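Chapter 4
Doors Between Rooms

In this chapter you will study:
how a door is hung and which way it should open
the parts of a panelled door
single leaves, pairs and sliding doors
gaps, air and sound
how to record the doors in an existing house

A door is the part of a house that people handle most often. It has to move many times a day, stay in line, close without force and keep its shape while the rooms on either side of it change in warmth and dampness. The last chapter dealt with the walls that divide a house. We now turn to the openings in them.

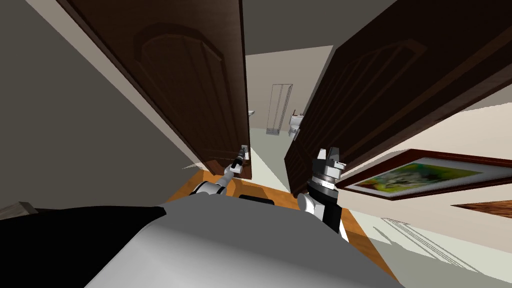
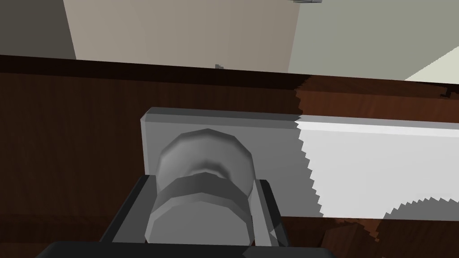 First picture: a pair of dark brown panelled doors standing open, with a bathroom beyond.

4.1 The opening and the frame

The hole left in a wall for a door is called the structural opening. It is always larger than the door. Into it goes the lining or frame, which covers the rough edges of the wall and gives the hinges something to be fixed to. The two upright members are the jambs and the member across the top is the head. A thin strip called the stop runs round the inside, and the door closes against it.

The joint between lining and wall is hidden by a flat or moulded board, the architrave. In older houses the architrave may be very wide, and a surveyor who measures from its outer edge will get the opening wrong. Always measure between the jambs. Do it at the top, the middle and the bottom, and write down all three results, even when they agree.

Door heights have changed with fashion and with the height of ceilings. When Carola Pfeiffer measured the inside doors of 355 dwellings in the Homau district, she found that most were almost 2000 mm high, but the older farmhouses had bedroom doors so low that an adult had to stoop. The widest doors were usually on the ground floor, where furniture was brought in.

4.2 Which way should a door open?

Most inside doors open into the room they serve. A person entering a bedroom pushes the door away and walks in, and the leaf comes to rest against a wall. If the same door opened outwards it would block the landing each time it was used.

There are good exceptions. Cupboards open outwards. A very small bathroom or lavatory may be better with an outward-opening door, because somebody who falls inside can lie against an inward-opening one and prevent help from reaching them. Where the passage outside is too narrow for this, a sliding door may be used.

The side on which the hinges are placed is called the hand of the door. It decides what is seen first when the door is ajar. In the nineteenth century it was common to hang a bedroom door so that the leaf shielded the bed from the landing. Later builders tended to hang doors to lie flat against the nearest wall, which leaves more usable floor. Both habits can sometimes be found in one house, and this can help to show which parts have been altered.

4.3 The panelled door

A wide board of solid wood swells and shrinks across the grain with the seasons. A door made from boards alone will stick in November and rattle in summer. The panelled door is an old answer to this problem.

Its outer framework is made of uprights, called stiles, and cross pieces, called rails. These are narrow, so they move very little. The panels sit in grooves cut in the framework and are left unglued, so that they can swell without pushing the joints apart. A panel which is thicker in the middle than at its edges is known as a raised panel. The top edge of a panel may be straight or arched, and its face may be plain or grooved.

Many doors now sold as panelled are not built this way. The face is a single moulded sheet pressed to the shape of rails and panels and fixed over a light core. From the front they can be hard to tell apart. Look at the top edge of the door, where the ends of the stiles will be visible if the framework is real.

4.4 Pairs of doors

Where an opening is too wide for one leaf, two can be hung to meet in the middle. Each leaf is lighter and needs less floor to swing over. The leaf that is normally used is the active leaf. The other is held by bolts at top and bottom until the full width is wanted.

The meeting stiles need care. If they simply butt together, a line of light shows between them and sound passes freely. They are usually rebated, so that one closes over the other, or covered with a thin strip.

Case study: the Wirker house

The Wirker house stands on the lower road at Rothe. Its owner, Wiebke Voß, complained that a pair of doors on the first floor would not stay closed. The hinges were sound and the latch was in good order. A plumb line showed that one jamb leaned, and that the gap at the head was 32 mm wider than the builder's drawing allowed. The floor had settled towards the chimney. The joiner, from Wurnard, reset the jamb with packing pieces and left the doors themselves untouched.

Before reading on, choose one door at home or at school. Draw it in plan, mark its hinges and swing, and note anything that the leaf touches or covers when it is fully open. You will need the drawing in section 4.5.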